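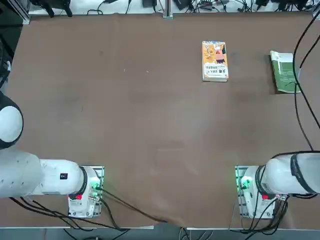
Can you buy books at the Wendura open day, or is it only for looking?

You can buy them, but only from the front room and only until 4. The back rooms are for browsing, and anything you fall for in there has to be reserved at the desk and picked up later.

I wish I'd known that before I spent half the morning hugging a stack of paperbacks I then had to put back! So I'm writing up the whole visit for anyone thinking of going next time.

Wendura is a used book place out in Skuteo, past the old Girance mill, and most of the year they sell by mail. Twice a year they open the doors, once in spring and once in December. I went to the spring one on 31 Mar 2019. The bus from downtown lets you off at the wrong end of Mill Street and it's a 12 minute walk, uphill, with no sidewalk for the last part. Wear real shoes. I parked my bag at the coat rack by the door (free) and got a paper map with the rooms on it, which was printed so lightly I gave up and just followed people.

The front room is cookbooks, travel and old paperbacks you've seen at every yard sale of your life. Prices are in pencil inside the cover. I'd skip most of it, except the shelf under the window where they put the oddballs — I found a guide to repairing umbrellas there for a dollar and yes, it came home with me.

The covers were what got me, more than anything I read. I'm a sucker for a loud cover and I found a paperback in bright orange and yellow with a cartoon figure in pink and dark clothes, little colorful bits scattered all over the orange, and a white band down at the bottom printed in black and red. I love those bands. At home I always tear them or lose them, and then the book looks undressed. On the same brown table was a green one with a white strip along the top and small print on it, much quieter. I kept going back to the orange one, but if you put the two together on a shelf I think the green would win me over in the end. The tabletop has scuffs all over it and I liked it for that too. My own desk looks the same and I've stopped feeling bad.

Qianru Shao gave the talk at 11. She's the one who decides what gets listed and what goes in the dollar boxes, and she talked for an hour with no notes. A lot of it was about paperbacks and how people store them. Keep them upright and snug but not jammed. If a book has to lie down, lay it flat and don't pile big ones on little ones. Keep the sun off orange, red and pink spines. She had a row of faded ones to pass along and the difference between spine and front cover was kind of shocking. I went home and moved my whole yellow shelf away from the window that same night.

They list 1000 books at a time on the website and when one sells another goes up, so the list is always changing. Somebody asked why they don't just put up everything and she said they tried it and mixed up so many orders that she spent a month apologizing. Fair enough.

After the talk there was a hands-on part where you could try cleaning a cover with a dry sponge. Go gently, work from the middle out, and stop at the edges, where the coating lifts. I was too rough and got told so, nicely. They sell the sponges but I've seen the same thing cheaper at the hardware store.

Lunch was the weak spot. The Gil cafe next door had a line out to the street and ran out of soup before I got in, so I had a cheese roll and a very good slice of lemon cake. Bring a sandwich. There are benches on the mill side and it was warm enough to sit out.

The afternoon was a lot more crowded. They only let 200 people in at once, and by the time I left there was a line at the gate, so go early if you can. The restroom is down the stairs behind the children's section and the light is on a timer!

I spent 11 dollars, umbrella book included. I've already emailed to ask for the December date and haven't heard back yet. When I do I'll add it at the top of the page.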